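Home Talks Film Club Archive Contact

Dubbed, and Proud of It
Speaker notes, Judville Film Club, June
Hema Iyengar

Opening

Say hello, check the back row can hear me. Do NOT tap the microphone.

I watched most of the movies of my childhood in the wrong language. We had one TV, one shelf of tapes, and an uncle who brought us whatever the shop was getting rid of. So I grew up thinking a certain square-jawed hero spoke perfect Tamil, with a slight cold. When I finally heard the man's real voice I was nineteen or so and I was furious! He sounded like somebody's accountant.

(Pause. If they laugh, let them. If they don't, go straight on.)

So tonight is a love letter to dubbing. I know plenty of you are subtitle people. I'm a subtitle person too, four nights out of five. But I think we've been snobs about this, me included, and I'd like to spend the evening on what a voice actor does in that little dark booth.

Who I am, quickly

I worked at Tristbridge, the dubbing studio, for most of my thirties. I started out making tea and typing up scripts, then I wrote adaptations, and in the last few years I directed sessions. I've worked on something like a shelf and a half of movies you'd know and a great many you wouldn't. I did a bit of voicing as well. If you ever saw a crowd of angry villagers and one of them shouted "But the goat!" — hello.

Keep this short. Last time I did ten minutes on the kettle.

What the job is

Most people picture an actor reading a translation off a page. Bits of it are like that. But the page has been fought over before the actor ever sees it. The translator gives you what the line means. Then the adapter (me, with a cold coffee) has to find a line that means nearly the same, takes the same length of time to say, and closes its lips when the face on screen closes its lips. P, B and M are the ones that catch you out. You can get away with nearly any vowel in a wide shot. In a close-up, if that mouth shuts and you've written "yes, sir," the whole room can tell something is off, even if they couldn't say what.

Try it with the audience: have everyone say "maybe" and then "certainly" to the person beside them. Ask which one they could see. Give them a moment, it gets noisy.

Then there's breathing. I could talk about breathing all night. A good screen actor breathes in before a lie and out before the truth (my theory, argue with me later). The dubbing actor has to put every one of those breaths back, because the original voice track goes, and the breaths go with it. The first time I heard a scene with the lines dubbed and the breaths missing, I thought the people in it were ghosts.

The "Bogdan" story

"Bogdan" was a family drama, very long and very sad, with an old man in the lead who hardly speaks. The producers loved this. They thought it would be cheap! Hardly any lines, so in and out by lunch.

There's a shot near the end where he sits at the kitchen table and reads a letter from his daughter. It runs 21 seconds and there isn't a word in it. He swallows, he sniffs, he makes a small noise in his throat, and then he sort of laughs through his nose. We spent a whole afternoon on it. Our actor was a big, cheerful man who did mostly cartoon bears, and he kept getting it right up to the laugh and then losing it. In the end he asked for the lights to be turned off completely, picture and all, and did it from memory. It lined up. I had to go and stand in the corridor for a bit.

Play the clip here IF the sound desk is happy. Clip first in English, then in ours. Don't talk over it, Hema.

The "Wisa" story

This one's the opposite. "Wisa" was a comedy where everybody shouts over everybody else, and the big joke in the wedding scene depended on a pun that worked in exactly one language on earth. We tried 100 versions of that joke. I still have the notebook. Some were filthy, a couple were quite good, and none of them fit the mouth of the groom's aunt, who had chosen that moment to be filmed from very, very close.

What we did was move the joke. We gave it to the priest, who had his back to the camera. The aunt got a plain, snippy line with a B in the right place, and the priest got the laugh. Purists hated it. A man wrote us a letter three pages long. But I sat at the back of a packed theater and heard people roar at that priest, and I'd do it again tomorrow.

(If anyone asks whether that's cheating: yes, a little. Take the question at the end.)

The voice that belongs to a face

In a lot of countries a foreign star gets the same dubbing actor in film after film. You get attached. Audiences will complain to the distributor if the voice changes, the way you'd complain if somebody moved your front door. I knew an actress who had voiced the same leading lady since they were both young, and she'd never met her. She told me she could tell from the early reels when the other woman had been ill, or had quit smoking. They'd grown older together and only one of them knew it.

I find that so lovely that I usually lose my place here. Next section is on the green card.

What to listen for at home

Pick a movie you know backward and put on a dub in a language you don't speak. Watch one scene. Listen to the crowd noise first, then footsteps and doors, then whether the voices sound as if they're in that room. An outdoor scene recorded in a booth is hard to fake, and a bad one sounds like people chatting inside a cupboard. Then put on a dub in your own language and see how long it takes before you forget. I usually forget somewhere in the second scene, and I used to do this for a living.

Kids forget right away. My niece had no idea her favorite movie was Norwegian.

Thank the club, thank the projection booth, mention the sign-up sheet for next month.
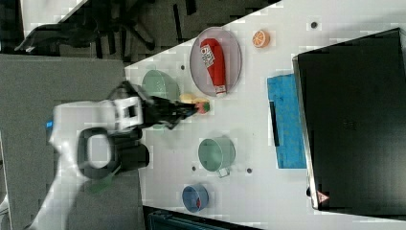

If there's time: questions I usually get

Do the actors see the whole movie first? Hardly ever. They often get their own scenes and nothing else, and I've had a villain find out he was the villain halfway through a session.

Is singing dubbed too? Depends on the studio and the money. Tell the one about the lullaby.

Did I really do the goat line? Yes. Do it if they beg.

Contact: Hema Iyengar, care of Judville Film Club | © Judville Film Club | Back to top
4 comments | 21 shares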